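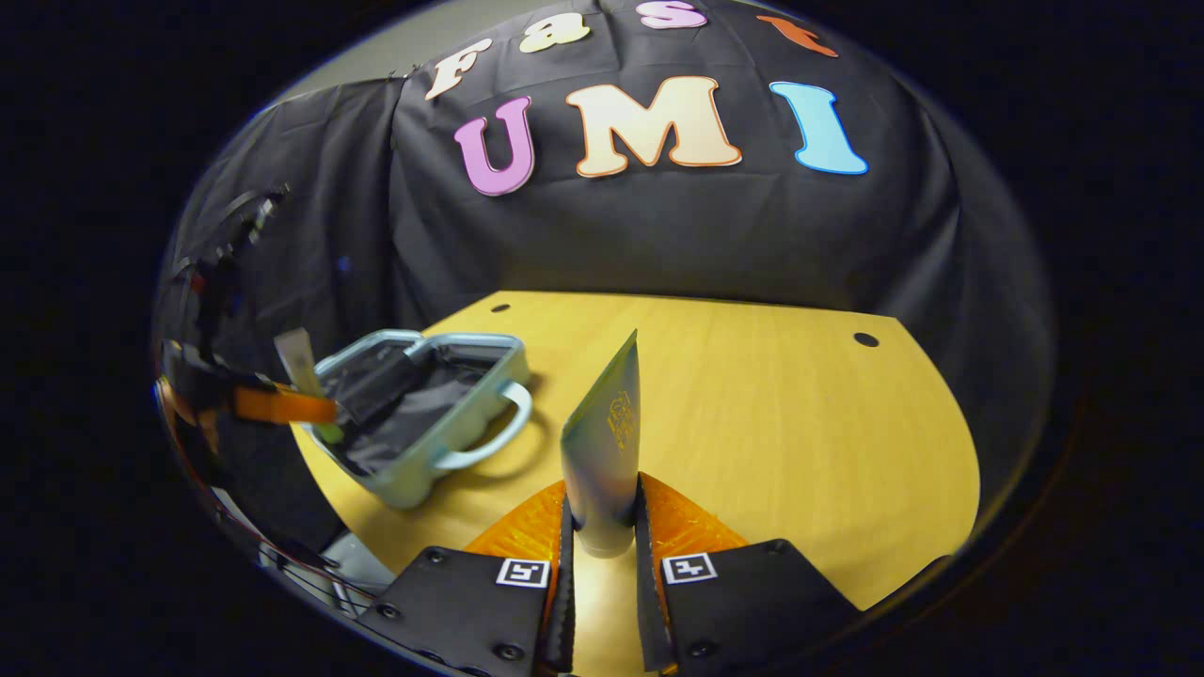 가른스카 견학 다녀옴. 잊어버리기 전에 메모 그대로 올립니다. 정리 안 됨, 순서 왔다갔다함. 나중에 고칠지도.

3월 쿠코센 공개 행사. 역에서 버스 타고 종점 직전에서 내려야 하는데 종점까지 가버려서 걸어서 돌아옴. 그래서 대표 인사말은 못 들음. 접수대에서 명찰 받고 바로 2층. 같이 간 팀원은 1층 물류 쪽 보고 나는 조작 데이터 쪽. 둘이 나눠서 보기로 했는데 결과적으로 내가 본 쪽에서 일이 터졌고, 그래서 이 글은 거의 그 얘기입니다.

2층은 치마(Cheema) 프로젝트 방. 안내는 메위시 숨로 씨. 영어로 진행, 말이 빨라서 절반쯤 받아적음. 틀린 데 있으면 내 탓.

작업은 단순. 책상 위에 손잡이 달린 양철 상자가 열려 있고, 짜서 쓰는 튜브를 집어서 상자 안에 넣는다. 사람이 손에 드는 그리퍼로 먼저 여러 번 시연하고, 그 기록으로 로봇팔을 학습시키는 방식. 뒤에 검은 천. 상자 안쪽에도 검은 천 깔아 놓음. 손가락 안쪽은 주황색 반투명 패드, 주름이 있어서 물체 모양대로 휜다고 함. 손가락마다 흑백 마커가 하나씩 붙어 있고, 카메라가 이 마커 간격을 읽어서 그리퍼가 얼마나 벌어졌는지를 계산. 따로 엔코더 없음. 여기 중요. 뒤에 다시 나옴.

관람객도 손에 들고 해볼 수 있었음. 나도 해봄. 생각보다 묵직하고 손목이 금방 뻐근. 튜브를 세워 둔 채로 집는 게 요령인데 자꾸 넘어뜨림. 숨로 씨 말로는 처음 하는 사람은 너무 세게 쥔다고. 나도 그랬음. 패드가 휘니까 얼마나 쥐고 있는지 손에 잘 안 느껴진다. 작업자들은 교대로 하고 한 사람이 오래 안 한다고 함. 그건 잘하는 듯.

이제 문제의 시연. 오후 2시 좀 지나서.

옆방 로봇팔. 책상 배치는 비슷하고 팔이 하나. 제어 쪽은 스테케로라는 자체 소프트웨어. 담당은 타리크 쿠레시 씨. 관람객은 노란 선 밖. 팔 주위에 울타리 없고 바닥 선만 있음. 협동로봇이라 괜찮다는 설명이었는데 나는 이때부터 좀 신경쓰였음. 앞줄에 선 사람이 사진 찍느라 팔꿈치를 자꾸 안으로 넣음. 아무도 제지 안 함.

첫 번째 성공. 두 번째 성공. 박수.

세 번째에 집기는 집었는데 상자 위에서 안 놓음. 그대로 멈칫하더니 더 조임. 튜브가 눌리면서 뚜껑 쪽으로 내용물이 새어 나옴. 하얀 크림. 팔은 놓았다고 판단했는지 다음 동작으로 복귀. 튜브를 문 채로. 크림이 책상에 한 줄, 바닥에도 조금. 앞줄 사람 소매에도 묻음(다친 사람은 없습니다).

쿠레시 씨가 바로 비상정지 누름. 반응 빨랐음. 팔은 섰음. 그런데 그리퍼는 안 풀림. 풀리지 않는 것 자체는 이해가 감. 물건을 떨어뜨리면 안 되는 경우도 있으니까. 내가 놀란 건 그게 아니라 정지 누른 뒤에도 손가락이 한 번 더 움직였다는 점. 살짝이지만 분명히 조여듦. 옆에 서 있던 사람도 봤다고 함. 물어보니 비상정지 회로가 팔 전원만 끊고 그리퍼는 별도 전원 별도 통신. 정지 버튼이 그리퍼까지 안 가는 구조였던 것.

쿠레시 씨가 튜브를 손으로 빼려다가 숨로 씨가 말림. 잘 말렸다고 생각. 패드는 말랑해도 그 밖은 딱딱한 판이다. 결국 그리퍼 전원 코드를 찾아 뽑았는데, 코드가 책상 뒤 천 뒤쪽으로 들어가 있어서 한참 더듬음. 시연 중단 18분.

여기서 그냥 다음 방으로 안내하고 끝낼 줄 알았는데, 숨로 씨가 남아 있는 사람들한테 로그를 열어서 보여줌. 이건 솔직히 높게 봅니다. 회사 행사에서 흔한 일은 아님.

원인이라고 설명한 것, 받아적은 대로:

- 마커 하나가 빛 반사로 인식이 끊김. 관람객이 많아서 그날 조명을 하나 더 켰다고 함.
- 인식이 끊기면 소프트웨어가 마지막으로 읽은 벌어짐 값을 그대로 유지. 오류를 안 냄.
- 그 마지막 값이 실제보다 넓게 읽힌 값. 제어기는 덜 쥐었다고 보고 계속 조이라고 명령.
- 모델 쪽은 같은 값을 보고 이미 놓은 걸로 판단. 그래서 복귀.

즉 값 하나가 틀렸는데 두 군데서 각각 다르게 틀림. 메모에 별표 쳐둠.

그런데 더 큰 얘기는 그 다음. 누가(대학원생 같았음) 그럼 학습 데이터에도 같은 문제 있는 거 아니냐고 질문. 쿠레시 씨가 그 자리에서 치마 이번 배치를 돌려봄. 시연 기록 696건 중에 마커가 한 번이라도 끊긴 게 327건. 방이 조용해짐. 끊김이 짧으면 보간해서 쓰고 있었고, 길이 기준을 따로 두지 않았다고 함. 놓는 순간에 끊긴 게 몇 건인지는 그 자리에서 안 나옴. 나중에 알려준다고 해서 메일 주소 남겨둠. 아직 답 없음.

놓는 순간이 제일 위험할 것 같은 이유는 해봐서 안다. 상자에 넣으려면 손목을 꺾게 되는데, 그러면 빛 받는 각도가 달라짐. 양철 테두리도 꽤 번쩍거림. 내가 할 때 화면에 마커 표시가 깜빡이는 걸 봤는데 그때는 원래 그런가보다 하고 넘어감. 물어볼걸.

그리퍼 내구 시험 질문도 나옴. 개폐는 1000회 넘게 돌려봤다고 답. 근데 그건 빈손으로 열고 닫기만 한 거고, 마커 가린 상태로는 시험 안 했다고. 비상정지 시험도 팔만 했다고 함. 체크리스트에 그리퍼 항목이 아예 없었음. 화면으로 보여줘서 확인함.

그날 바로 한 조치: 추가 조명 끔. 관람선 한 걸음 뒤로. 그리퍼 전원을 손 닿는 멀티탭으로 옮기고 담당자 한 명이 그 옆에 섬. 튜브는 속도 절반으로 다시 시연. 성공은 했는데 박수는 별로 없었음. 나중에 하겠다는 것: 마커 끊기면 일정 시간 뒤 정지, 쥐는 힘 상한을 하드웨어 쪽에 걸기, 비상정지 배선 통합. 기한은 못 들음.

개인 생각. 마커로 벌어짐 읽는 방식이 나쁜 건 아닌것 같음. 싸고 가볍고, 사람이 드는 장비에는 맞다. 손에 드는 쪽은 마커를 놓쳐도 사람이 알아서 놓으니까. 그 가정을 로봇팔 쪽으로 그대로 들고 간 게 문제. 팔 쪽에는 전류값이든 뭐든 하나 더 봤어야 함. 쿠레시 씨한테 물으니 모터 전류는 읽고 있긴 한데 기록만 하고 제어에는 안 쓴다고. 읽고는 있었다니 더 아깝다.

우리 쪽 확인할 것. 돌아오는 버스에서 적은 것이라 글씨가 엉망인데 대충:

- 3번 셀 비상정지 눌렀을 때 그리퍼가 어떻게 되는지. 버튼 누르고 눈으로 볼 것. 도면 말고.
- 그리퍼 전원 위치 누가 아는지. 나도 지금 모름.
- 끼었을 때 빼는 순서 붙여놓은 게 있는지. 예전에 있었는데 벽 칠하면서 떼고 안 붙인듯.
- 센서값 안 들어올 때 마지막 값 유지하는 코드 찾기. 분명 있음. 내가 짠 것도 있을 거임.
- 손님 올 때 조명 바꾸지 말기. 바꾸면 리허설 다시.
- 데이터 끊김 비율 배치마다 뽑기. 한 번도 안 뽑아봄.

나머지 짧게. 1층 물류는 팀원이 따로 올린답니다. 점심은 샌드위치, 늦게 가니 오이만 든 거 남음. 3층은 공사중이라 못 올라감. 주차는 넓다고 하니 다음에는 차로 가는 게 나을듯, 버스 배차가 너무 길어요. 기념품으로 볼펜 받았는데 버스에 두고 내림.

사고 난 순간 영상은 안 찍었습니다. 있냐고 물어보신 분이 있어서. 앞줄에서 찍던 분은 연락처를 못 받음. 로그 화면도 촬영은 안 된다고 해서 숫자만 손으로 베껴 왔고, 위에 적은 건 그 숫자예요. 메일 답 오면 댓글에 덧붙이겠습니다.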